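Pre-Release Inspection Checklist: Coordinate Conversion and Map Point Services
Hutbridge Mapping Library, Desktop and Server Editions
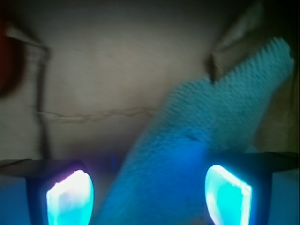 Scope and responsibility

The checklist is to be completed before any build of the Hutbridge Mapping Library is released to license holders. It covers the conversion of point data between coordinate systems, the loading of older point files, and the behavior of the sample viewer. Rendering speed and print layout are inspected under a separate checklist.

Inspecting officer: Marlies Camenzind, Release Assurance
Build inspected: 1610
Test data: Nolov parcel set; Snorradóttir coastal set
Inspection period: March
Result: Conditional release. See items 2.4, 3.3 and 5.2.

Each item is marked Pass, Fail, Conditional or Not Inspected. An item marked Fail blocks release. An item marked Conditional must carry a comment stating what remains to be done and which edition is affected. Inspectors are asked not to mark an item Pass on the strength of an earlier build.

Section 1. Build and environment

1.1 The installer reports the same build number as the release record.
Pass.

1.2 The library loads on a clean machine with no earlier edition present.
Pass.

1.3 The library loads on a machine where the previous edition has been removed.
Pass. Comment: The uninstaller leaves the settings folder in place. This is the documented behavior and has been left unchanged. License holders who want a full removal should follow the steps in the administrator guide.

1.4 The projection definition files are signed and match the published list.
Pass.

1.5 No test keys or internal server addresses remain in the configuration files.
Pass. Comment: One commented line naming an internal server was found in the server edition and was deleted before the package was rebuilt. Items 1.1 to 1.4 were repeated on the rebuilt package.

Section 2. Conversion of points

2.1 A point converted from geographic to projected coordinates and back returns to its starting position within the stated tolerance.
Pass.

2.2 A point with no spatial reference is refused, and the error message names the missing value.
Pass. Comment: The message now reads "Point has no spatial reference; conversion was not attempted." The former wording spoke only of invalid input and led to a large share of support requests.

2.3 Latitude and longitude are accepted in the documented order only.
Pass. Comment: The method does not guess. If the values are swapped and both fall within legal limits, the point is converted as given. The reference page states this in its first paragraph.

2.4 Height values are carried through the conversion.
Conditional. Comment: Heights are kept in the desktop edition. In the server edition they are dropped when points are sent in batches larger than 900. No warning is written to the log. The release note must state the limit, and the batch method must be corrected in the next build. Single point calls are not affected.

2.5 Points near the edge of a projection's area of use return a warning.
Pass.

2.6 Two points with equal coordinates but different spatial references are not reported as equal.
Pass. Comment: Tested in both directions with the Nolov set.

2.7 Empty points are returned unchanged.
Pass.

Section 3. Import of older files

3.1 Files in the Gandent exchange format open without manual editing.
Pass.

3.2 Accented and non-Latin place names are preserved.
Pass. Comment: Checked by comparing the name column before and after import. The coastal set was used for this item because it contains the widest range of characters of the data on hand.

3.3 Duplicate records are reported to the user before import continues.
Conditional. Comment: The report is shown, but the Cancel button closes the window and the import goes on. The user may reasonably believe that nothing has been loaded. The development group has accepted the finding. Until it is corrected, the import guide must tell users to work on a copy of the target layer.

3.4 An interrupted import leaves the target layer as it was.
Pass. Comment: The connection was broken by hand during the load. The layer opened normally afterward and its record count matched the one noted before the test.

3.5 The import log lists every rejected record with its line number.
Pass. Comment: The Nolov set contains 44 deliberately damaged records. All of them appear in the log. The line numbers count the header row as line one, and the guide has been amended to say so.

3.6 Decimal commas are read correctly when the regional setting calls for them.
Pass.

Section 4. Sample viewer

4.1 The nearest vertex is marked when the user clicks on a line.
Pass.

4.2 The nearest vertex is marked when the map has been rotated.
Pass. Comment: This item failed in the previous build. The correction was tested at several angles, including a full half turn.

4.3 The coordinate readout changes when the user selects another coordinate system.
Pass.

4.4 The readout can be copied as plain text.
Pass. Comment: The degree sign is copied with the number. Some spreadsheets treat the result as text, and a plain decimal option has been requested for a later edition.

4.5 All viewer functions can be reached by keyboard.
Not Inspected. Comment: The accessibility review is held separately. Its report must be attached before the release record is closed.

4.6 The viewer closes without error while a conversion is in progress.
Pass.

Section 5. Documentation

5.1 Every public method has a reference page.
Pass.

5.2 Every code sample compiles against the build under inspection.
Conditional. Comment: 2 samples on the batch conversion page still use the old method name. They must be replaced before the page is published. The samples in the downloadable package are correct.

5.3 Methods due for removal are marked, and a replacement is named.
Pass.

5.4 Units are stated for every distance and angle.
Pass. Comment: The page on moving a point along a line now states that the distance is given in the units of the map and that no conversion to meters takes place.

5.5 Links between the reference pages and the user guide open the correct edition.
Pass.

Section 6. Conditions of release

6.1 The release note is to include the batch limit described in item 2.4, in the section on known limits and in the server edition summary.

6.2 The import guide is to carry the notice required by item 3.3.

6.3 The corrected samples required by item 5.2 are to be reviewed by a person other than their author.

6.4 The accessibility report is to be filed with the release record.

6.5 If the package is rebuilt for any reason, Sections 1 and 2 are to be repeated in full. Sections 3 and 4 may be repeated in part where the inspecting officer records the grounds in writing.

Completed checklists are kept with the release record for as long as the edition is supported. Corrections to a signed checklist are made by adding a dated comment; earlier entries are not to be overwritten.

Signed for Release Assurance: M. Camenzind
Signed for Development: pending items 6.1 to 6.4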